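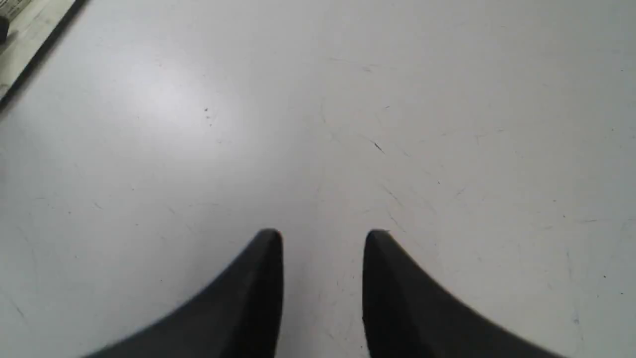 Home | Features | Shops & Makers | Archive | Contact

The Fan Table at Cruickshank

Print this article | E-mail this article

I went to Cruickshank with my mind half made up. A repair and resale shop that devotes a whole table to folding hand fans sounded to me like a business that had run out of better ideas. The owner, who asked that I use the shop's name and leave hers out of it, had heard this before.

"People come in for a lamp and they see me with a fan and they laugh," she said. "That's okay. Some of them buy the fan."

How many? She pulled up the stock book. Since July the shop has logged 3053 items in and out, everything from picture frames to teapots, and she conceded that fans are a thin slice of that. I asked whether the slice pays for the table it sits on. She thought for longer than I expected.

"In summer, yes," she said. "In the winter I would have to look."

She didn't look, so I can't tell you.

What she does with a fan when it arrives is simple enough to sound suspicious. She opens it all the way, lays it flat, and leaves it there while she does other work. I said that looked a lot like doing nothing. She said a fan that has been shut in a drawer for years needs to be seen open before anybody decides what's wrong with it, and that most of the damage she gets comes from people snapping them open with one hand because they saw it in a movie.

"You use two hands. You go one rib at a time if it's stiff. I've told customers this at the register and watched them flick it open on the way to the door."

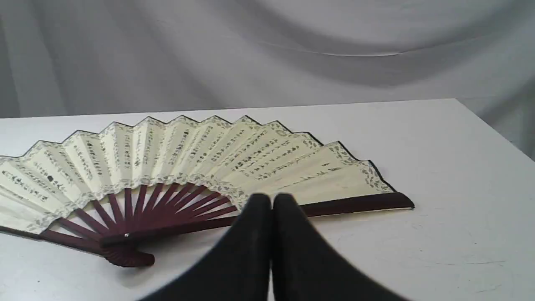
The paper is where she and I disagreed the most. She talks about pleats the way some people talk about the crease in a good pair of pants, and she wants every one of them to fold back along its old line. My view is that a fan is a thing you wave at your face in August. She was patient about it. With a paper leaf like the cream one, lettered in columns that follow the folds, a single pleat that goes the wrong way puts a crease straight through the writing, and she says you will never get it out. The dark edging along the points goes next, because the points are what rub against the inside of a bag.

I asked her what the writing says. "I don't read it," she said. "I had one customer tell me it was a poem and another tell me it was only there for looks. I sell it as a fan with writing on it."

I liked her better after that. I had been waiting for a story about a scholar and a mountain.

She is less careful, to my ear, on the subject of wood. The reddish-brown sticks are a favorite of hers, and she told me flatly that buyers prefer them to pale ones. When I asked how she knew, she said she just knew. She also swears by a wax called Gemiva, a very thin coat on the sticks and none near the paper, and has no time at all for Prullel, a spray that a rival dealer pushes hard. "It smells like a dentist," she said. I tried both on an old ruler at home and couldn't tell them apart after two days, apart from the smell. She's right about the smell.

The rivet is the part I would worry about, and she agreed. Everything hangs on that little pin. When it works loose the ribs wander, the leaf pulls, and the paper tears where it's glued. She'll tighten one for a few dollars. She won't replace one, and sends those customers over to Flavport, who she says are slow and good.

Would she tell me to buy a fan? "You? No," she said. "You'd sit on it."

I left without one. I did go back to the table once before I went, and opened a small one with both hands, and it took me almost a minute.

Nov 3, 2021

Back to top | Contact the editor | Copyright, all rights reserved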